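Fernberg's desk room is open again, and it's lovely

6 min read

Good news for anyone in Drudomville who has spent the spring working off a kitchen worktop. The desk room at Fernberg, upstairs in the old Kennedy building, has been open to members again since Monday morning, and by ten o'clock people were already arguing (nicely) over who got to sit where.

It has been shut since May, when the old floor was lifted and the desks went out with it. Now there is new flooring, fresh paint, much better light, and proper wooden desks with big screens on them, ready for people to sit down and get on.

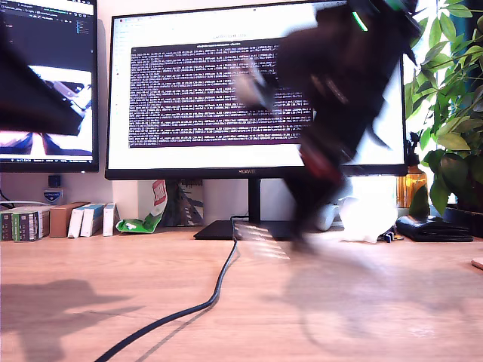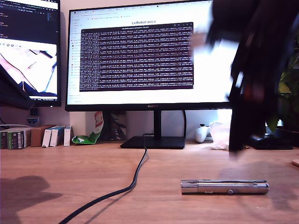

Light wood and a big Huawei screen with a terminal open on it.

The desks are the thing everyone wanted to talk about. The old ones were grey folding tables from the days when the room was used for evening classes, and they wobbled. If the person next to you typed with any force your tea moved. Thérèse Dhillon, who has been a member since the first year and does the books for several small firms in town, told us she used to put a folded beer mat under one leg every morning and take it home again at night so that no one else would have it.

"I've still got the beer mat in my bag," she said. "I put my elbows on the new desk and leaned, really leaned, and nothing happened. I was so pleased I did it again."

The new tops were cut and finished by Drallow, the joinery on the far side of the canal, and they came up the stairs one at a time over two very long evenings. Tyson Sandhu from Drallow said the stairs had been the hardest part of the whole job. There is a tight turn halfway up and the first top went in, came out, went in the other way round and came out again before anyone thought to take the handrail off. After that it was easy! The handrail is back on, and a bit firmer than it was.

He oiled the wood instead of varnishing it. Members have been asked to use a coaster for hot mugs, and there is a stack of cork ones by the kettle. If you do leave a ring, tell someone the same day and it can be rubbed out with a bit of fine paper and a dab of oil. Tyson has left a tin in the cupboard under the sink and has shown half the room how to do it already.

Then there are the screens. Fernberg used to have a strict bring-your-own rule, and you would see people coming up Station Road with a monitor under one arm and a dog lead in the other hand. From now on the screens stay put and you bring only the laptop. Hsin-yi Hsiao, who writes software and is in most days, is delighted. She likes to have her code on one screen and the output running in a big window on another, with the instructions for whatever she's using open behind it, and she says that on a laptop alone she was forever flicking between them and losing her place.

"It sounds like a small thing, but I've stopped printing out documentation," she said. "I used to have a heap of paper next to me with tea on it. Now I have it up there, and I just look across."

She isn't the only one. Two people who do translation have taken to having the original on one side and their own version on the other. A woman who lays out parish newsletters had a whole double page up at full size on Monday and kept calling people over to see it. We were called over too. It was a very good newsletter, with a long piece on hedgehogs.

The cost has been kept down in a way that deserves a mention. The desks and fittings were paid for out of the room fund, and the last bit of it, £1,243, was raised by members through a plant sale, a quiz and a sponsored swim. The swim brought in £325 of that by itself, nearly all of it thanks to Diane Dufour, who is 6 lengths short of what she says she could have done if the pool hadn't closed for a children's party. She would like it known that the offer to finish them still stands, and that anyone who pledged by the length may be hearing from her.

Fernberg now has 91 members, a few of them brand new this week. It costs nothing extra to use the desk room if you already belong, and you don't need to book for a morning or an afternoon. For a whole day, put your name on the sheet inside the door before nine. The sheet is a paper one on a clipboard. There was talk of an online calendar, and there may be again, but the clipboard has never once gone down.

A few things for people going in for the first time since the works:

The door at the top of the stairs now opens towards you. There's a sign, but everyone we watched pushed it anyway, us included.

Sockets are along the wall behind the desks, so bring a decent length of lead. There are spare extension leads in the blue crate by the printer. Please coil them when you put them back, and please don't take the one with the red tape on, it belongs to the kettle.

Leave the screens where they are on the desk if you can. You can tilt them to suit yourself, and do, your neck will thank you, but dragging the stands about is hard on the oil finish while it's still new. It should be as tough as old boots by the autumn, according to Tyson.

Phone calls go on the landing as before. The new flooring is much quieter underfoot than the old boards, and one surprise of the week has been how far a voice carries now that there's no creaking to cover it. Several people have learned a great deal about one member's boiler.

Tamara Stoica looked after the works from beginning to end, fitting it in around her own job, and she was in the room on Monday with a screwdriver in her back pocket, still adjusting things. She had a list of jobs to finish and was crossing them off in green pen: a blind that sticks, a cupboard door that had been hung upside down, the coat hooks. The coat hooks have gone up twice. They went up first at a height that suited the person with the drill, who is very tall, and have since come down by a good hand's width.

She told us what she had most wanted was a room where you could arrive with one bag and be working in five minutes. "I timed myself this morning. Coat off, laptop out, plugged in, tea made, and I was reading my first email before the tea was cool enough to drink. In the old room I'd have been on my hands and knees looking for a socket."

What about the tidiness? With a room full of freshly finished desks there's always a worry that they'll disappear under boxes and cables inside a week. Tamara was cheerful about it. People are there to work, she said, and work has stuff that goes with it. The only rule is a clear-up on Friday at four, when everyone who's in stops for ten minutes, puts away what can be put away and wipes down. Anything left out with a name on it is safe. Anything without a name goes on the windowsill, where it can be claimed until the end of the month. There are two odd gloves and a very nice stapler on the sill already, and the room has only just opened.

The old folding tables have gone to the allotment society, who were thrilled to have them. They'll be used for seedlings, and seedlings don't mind a wobble.

If you fancy a look before you join, the room will be open to visitors on Saturday from eleven until three. There will be cake, made by Thérèse and by anyone else who signs up on the list by the fridge, and Drallow are bringing some offcuts from the desk tops for people to take away. They're the right size for a chopping board or a small shelf, they're free, and there's a box for coins if you'd like to put something towards a new blind. Come up the main stairs, mind the turn, and pull the door.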